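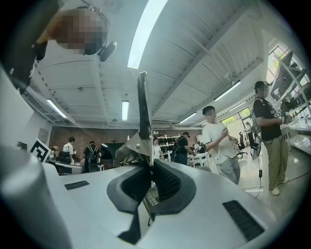 Re: [kereama-shed] Lighting and the ceiling, again

Hi all,

Sorry for the slow reply, I've been flat out since the start of June and my inbox looks like a paddock after rain. Marijke wrote:

> Has anyone had a proper think about the lights in the big room? I was at
> the bench near the brick wall till late and my own shadow was sitting right
> on top of what I was doing. Also, would it kill us to paint the ceiling
> something other than white? And is the Endon quote still good?
>
> Marijke Mertens

Right, in order, more or less.

The lights. I'm with you on the shadow! The fluoros are fine if you happen to be working straight under one, and a pain if you're half a bench over with your back to it. I reckon moving benches is cheaper than moving fittings, so my vote is we turn the ones along the brick so you stand side-on to the nearest tube and see how we go for a fortnight. If it's still gloomy, Endon quoted us $346 for 2 extra fittings, installed, and yes, I rang and they'll hold that for another 30 days. After that they'll want to come out and look again.

The ceiling. Please, please leave it white. I spent two winters in the old Brodach place under a dark green ceiling (somebody's idea of cosy) and it swallowed every bit of light we threw at it. White corrugated isn't glamorous but it bounces the light back down, and with those long beams it looks rather handsome, I think. What it could do with is a wash. Toltau hire out a pole brush that reaches well up, and I'm happy to go halves on a day of it if someone will hold the other end of the hose. Drop sheets over everything first, and I mean everything. Last time I did a ceiling I was finding grey drips on my colour charts for months.

The brick I wouldn't touch at all. I know the painting idea comes up every year, but red brick is the nicest thing in the room and once it's painted you've got it forever. A stiff dry brush and a vacuum, that'll do it.

Marijke, could you bring your clip-on lamp next time so we can try it at the far bench? I've got a spare extension lead, 30 feet of it, the orange one, if whoever borrowed it could bring it back. No names. It has my initials on the plug in nail polish.

I'll be there from half past six with the kettle on. Yell if you want me to book the pole brush.

Cheers,
Jo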